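Dulanau 模块来料拆包与重新装盘子项 阶段进展报告

12月　报送：Katiyar 项目管理处　编写：Pallalness 来料组

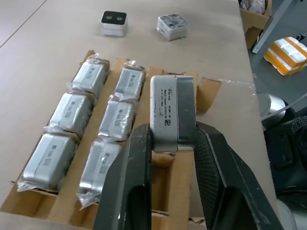 图1　瓦楞纸板托盘与银色电池模块。盘内各块带透明塑料膜，托盘边缘有撕裂。

一、本期范围

本期报告覆盖 Dulanau 子项的来料拆包、外观检查、标签录入和重新装盘四道工序。电性能测试由 Pludadard 实验室另行汇报，本文仅在影响排期处提及。上期报告遗留的三项事项（托盘复用标准、膜袋处理方式、标签复核口径）在第五节逐项答复。

两批模块均已到货，每批200块，外箱件数与送货单一致。截至报告截止时，已拆膜并完成外观检查的为300块，其中完成标签录入及复核的为200块。其余模块保持原包装，存放于来料间货架下层，未动。

二、来料包装状况

模块以纸板托盘分层装箱。托盘为棕色瓦楞纸板，盘面有隆起的分隔筋，形成长条形槽道，模块沿槽道排列，单块外套透明塑料膜。膜为松套，两端收拢，没有热封。这一包装方式与合同附件中的描述有两处出入。

其一，附件写明模块之间设独立隔片，到货托盘仅有分隔筋，同一槽道内前后相邻的模块之间只隔两层膜。运输中若托盘受侧向冲击，端面有相互碰触的可能。第一批检查中发现的端部擦痕，大部分位于同槽相邻的一侧，与此推断相符，但样本中也有擦痕出现在顶面，尚不能全部归于包装。

其二，附件要求托盘四边完整，可回收使用。到货托盘边缘撕裂较常见，有的已翘起成片。撕裂处纸板起毛，取放模块时碎屑会落到槽道内，并附着在膜的外侧。图1中的托盘即属此类，右侧有一片纸板翘起。此类托盘按本期试行标准判为不可复用，仅允许在来料间内作一次性周转。

膜袋破损另行统计。破口多在两端收拢处，长度较短，模块本体一般不外露。膜的褶皱会卡在相邻模块之间，取出时须先将多余的膜理开再提起，否则容易带动邻块。该动作已写入作业指导书第二版。

三、外观检查

检查项目沿用 Katiyar 管理处批准的清单，共分壳体、端部、顶面和标签四类。模块壳体为金属拉丝面，边角呈圆弧。检查在浅色台面上进行，灯光从左上方照入，检查员将模块直立后转看各面。直立放置时顶面的细划痕最容易辨认，平放时受反光影响，漏检较多。第一批前段采用平放，后段改为直立，改动后对前段已检模块全部重看一遍，因此本期工时比计划偏高。

检查结果分为三级：

甲级：壳体无可触及的划痕，标签完整，直接转入录入工序。
乙级：有轻微擦痕，指腹触摸无台阶感，标签可读，转入录入工序并在备注栏注明位置。
丙级：有凹陷、端部错位或标签缺损，单独存放，等待 Pludadard 复检。

乙级占比高于立项时的预计。主要原因是拉丝面对接触痕迹敏感，轻微擦过即留下可见的暗线，多数不影响使用。我们建议在下一版清单中将“可见”与“可触及”分开记录，目前两者混在同一栏，后续分析时需要回看照片才能区分，费时较多。

端部的深灰色区域与壳体主体色差明显，检查初期曾有数块因此误判为污染，经与供方确认后撤销。撤销记录保留在台账内，未删除。请管理处审阅台账时注意，同一编号下出现先丙后甲的情形即由此产生，并非重复录入。

四、标签录入与复核

模块正面贴有白色标签，印多行小号深色文字，左上为品牌标识，右侧为二维码。录入以二维码为主，文字为辅。两者不一致时以实物文字为准，并提交差异单。

录入中遇到的问题如下。

1. 隔膜扫码。最初为节省工时，曾尝试在不拆膜的情况下扫码。膜面褶皱反光，二维码尺寸又小，识读成功率不稳定，同一块模块换角度后才能读出。现规定一律拆膜后扫码。未拆膜模块只登记托盘位置，不登记编号。

2. 产地一行。标签上有一行产地文字，字号很小。图1中直立的一块，该行似为“Made in Thailand”。台账要求按实物抄录，录入员不得依据送货单代填。目前送货单产地栏为空，已发函请供方补齐。补齐之前，台账中该字段只作为抄录结果，不作为验收依据。

3. 标签朝向。同一托盘内各块标签朝向未作统一规定，重新装盘时录入员须逐块核对方向。第二版作业指导书规定重新装盘后标签一律朝上，二维码位于操作员右手侧。执行两周后，抽查未发现方向错误。

4. 台账格式。原表将托盘号与槽位号写在同一单元格，中间以短横连接，导出后被软件识别为日期，造成一部分槽位信息丢失。已改为两列，丢失部分依据纸质流转卡补录完毕。

复核采用双人独立录入后比对的方式，比对不一致的退回原录入员，由第三人裁定。完成复核的模块已全部导入 Pludadard 的测试排程。

五、上期遗留事项答复

（一）托盘复用标准。管理处要求给出可执行的判定条件。现试行条件为：分隔筋无压塌，四边撕裂未延伸至槽道，纸板无受潮变软。三项同时满足方可复用。试行结果显示可复用的托盘偏少，单靠旧托盘难以满足重新装盘所需，需要补购。我们倾向于补购同规格瓦楞纸板托盘，暂不换用塑料托盘。塑料托盘单价高，且槽宽与现有货架的挡条不匹配，换用需连同货架一起改动。

（二）膜袋处理方式。原计划将拆下的膜袋套回使用。实际操作中，旧膜两端已有撕口，套回后更易扩大，膜片垂落在槽道外，叠盘时被上层压住，取盘时拉扯模块。现停止套回，拆下的膜集中打包，按包装废料处理。重新装盘改用新膜，费用在包装材料科目内列支，本期未超支。

（三）标签复核口径。上期两组对“标签缺损”的理解不同，一组以任何破角为缺损，另一组以影响读取为缺损。现统一为：二维码或任一行文字无法读取，即为缺损；仅边角翘起而内容可读的，记入备注，不降级。按新口径重审后，丙级数量有所减少。

六、场地与设备

来料间台面重新划分为待检、在检、已检三个区，以胶带标线。托盘不得跨线放置。此前待检与已检托盘外形相同，曾出现一次混放，当班发现并纠正，没有流入下道工序。已检托盘现加绿色夹条，夹条不足时暂以手写纸签代替，纸签须写明班次。

货架承重按满盘核算后，上层停止存放模块，只放空托盘和新膜。搬运一次只取一盘，双手托底。托盘边缘有撕裂时不得抓边提起，此条已张贴在货架侧面。

绝缘手套和护目镜按月检查，本期更换手套一批。灭火器材的位置没有变化。来料间湿度记录完整，周日无人值守时段由记录仪自动存储，周一导出。记录仪时钟比台账时间快几分钟，已校正，此前数据在导出时统一平移。

七、进度与偏差

拆包和外观检查进度与计划基本持平，标签录入落后于计划。偏差来自两个方面：平放改直立后的重看，以及槽位信息的补录。两项均已结束，后续不再占用工时。按目前每班产能推算，全部到货模块的录入可在下一报告期内完成，前提是补购托盘按时到货。

若托盘延迟，录入后的模块只能暂放在检区，在检区满后拆包须停下来等待。为减小影响，我们已调整顺序，优先处理托盘状况较好的箱，把托盘破损严重的箱放到最后。该调整打乱了箱号的自然顺序，台账按箱号排序时会出现空档，请勿视为漏录。

费用方面，人工略超，包装材料持平，其他科目低于预算。人工超出部分拟在本子项内调剂，不申请追加。

八、需管理处决定的事项

1. 是否同意补购同规格纸板托盘，数量按附表甲。
2. 是否同意将外观检查清单中的“可见划痕”和“可触及划痕”分列。若同意，请明确已录数据是否需要追溯拆分。
3. 丙级模块的存放期限。现行规定没有期限，Pludadard 复检排期较满，丙级模块占用的位置将持续增加。
4. 包装与合同附件不符一事，由管理处还是由来料组向供方提出正式意见。我方已备好照片和托盘破损统计，可随时移交。

九、下期安排

完成其余模块的拆膜、检查与录入；完成补购托盘的进厂检验，重点看分隔筋高度和槽宽；与 Pludadard 核对丙级复检清单；将作业指导书第二版的三处手写修改正式排版，发布为第三版。第三版将增加一页托盘破损的对照照片，供各班判定时使用。

附表甲（托盘补购数量）和附表乙（差异单汇总）另件发送。

留言（4）

测试排程岗：第四节第4条补录的槽位，我们这边导入后有几行托盘号前面多了一个空格，查询时匹配不上。麻烦下次导出前清一下。

来料组回复：已收到，是从流转卡抄录时带入的，今天重新导出一份覆盖。

采购岗：附表甲里托盘外形尺寸写了，槽宽没写。供方报价要槽宽，请补。分隔筋高度如果有公差要求也一并写上。

夜班检查员：直立看顶面确实清楚，但端部下沿反而容易漏，建议第三版里写明先立后放倒，再看一遍下沿。另外绿色夹条夜班经常不够，纸签容易掉。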